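Stastside Publishes Two-Arm Gripper Comparison, Cautions Buyers Against Reading Too Much Into It

Test shop says the numbers favor one gripper on soft goods, but not by the margin its maker would like

Stastside, an independent test shop for small automation equipment, today released the results of a side-by-side trial of two electric grippers on folded fabric, straps and other soft items. The short version: the Nolte gripper did better than the Fusero gripper, the gap was smaller than Stastside expected after reading both data sheets, and neither one is ready to be left alone with a pile of cloth.

The trial covered 1095 pick attempts. Both grippers ran on the same type of arm, with the same wrist camera and the same controller settings, and traded sides of the bench halfway through so that neither got the better-lit half for the whole run. The work was paid for by Nametero, a packing and returns contractor that is deciding whether to buy arms for a line that handles pouches, bags and accessories with straps. Nametero had no say in the scoring and saw the report at the same time as the two suppliers.

"We get asked which gripper is best about once a week, and I don't think the question has an answer," said Diarmuid Ó Riain, who ran the trial for Stastside. "Best at what? On a stiff box they're the same. You only see a difference once the thing you're picking up starts to fold, and then half of what you're measuring is the camera."

What was tested

Each attempt started with a soft item dropped on the tabletop with no effort to straighten it. An attempt counted as a success only if the item was lifted clear, carried to the other side and let go without dragging anything else along. Stastside did not give partial credit. Both suppliers objected to that rule in writing, and their letters are included in the report.

The Nolte unit succeeded on 71 percent of attempts and the Fusero unit on 64 percent. Those figures leave out 26 attempts that were thrown away after a camera cable worked itself out of its connector. Stastside has listed the discarded attempts in an appendix so that readers can put them back in and see what changes. Not much does.

Both rates are well below what the suppliers advertise. Stastside does not accuse either company of making its numbers up. The advertised figures come from tests on flat, single layers of cloth laid out by hand, and a returns line does not get its goods that way.

The camera question

Stastside had planned to spend its time on finger shape and grip force. It ended up spending a good part of it on camera mounts. A mount that sits high over the fingers gives a wide view but loses sight of the fingertips as they go into a bundle. A low mount keeps the tips in view and bumps into things. The shop tried two mounting heights on each arm, and the change in height moved the success rate by as much as five points, close to the gap between the grippers themselves.

"If somebody shows you a gripper demo, ask where the camera was," Ó Riain said. "Then ask how many mounts they went through before they filmed it. I would take that answer over another decimal place on grip force."

Cable routing also took more attention than planned. Camera cables on both arms were tied along the upper link and looped past the elbow with slack to spare. Too little slack and the cable pulls at full reach. Too much and it finds its way to the fingers. Stastside re-tied both arms twice during the trial and does not claim to have found the right length.

What the results do not show

The report gives more space to its limits than to its charts. The main ones are these:

The trial used one unit of each gripper. A second unit from either supplier might behave differently.

Nothing was run long enough to say anything about wear. Finger pads were new at the start and were not replaced.

Speed was capped at the same setting for both. Fusero has said its gripper is built for faster cycles, and that may be true, but it was not tested.

Very thin straps were a weak spot for both units. Stastside scored nearly 200 attempts on straps alone and found no difference between the grippers that it would be willing to defend.

Two-arm work, where one gripper holds an item while the other works on it, was tried only informally. Stastside watched it for several days and chose not to publish a score – the results depended too heavily on the operator who set up each run.

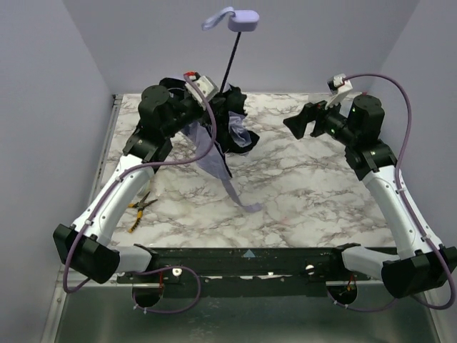
The two-arm bench during the soft goods trial, with the left gripper at a black and lavender bundle and the right gripper empty. Photo: Stastside

What happens next

Nametero has told Stastside it will not place an order on the strength of this trial. It has asked for a second round using goods pulled directly from its own returns bins, with no limit on how tangled they are. That round is set to begin in July. Both suppliers have been invited to send a second unit, and Nolte has agreed. Fusero has asked for the speed cap to be lifted first, and that discussion is still open.

Stastside is also asking other controller makers to take part. The present trial used a single controller throughout, and the shop suspects that some of the trouble blamed on grippers belongs there – slow reactions when an item slips, mostly. It has no figures to back that up yet and says so in the report.

The full report, the attempt log and the letters from both suppliers can be requested from Stastside at no charge. A call for press and trade buyers will be held Friday at 10 a.m., with Ó Riain taking questions.

About Stastside

Stastside tests grippers, small arms, cameras and controllers for companies that are thinking of buying them. It does not sell equipment and takes no commission from suppliers.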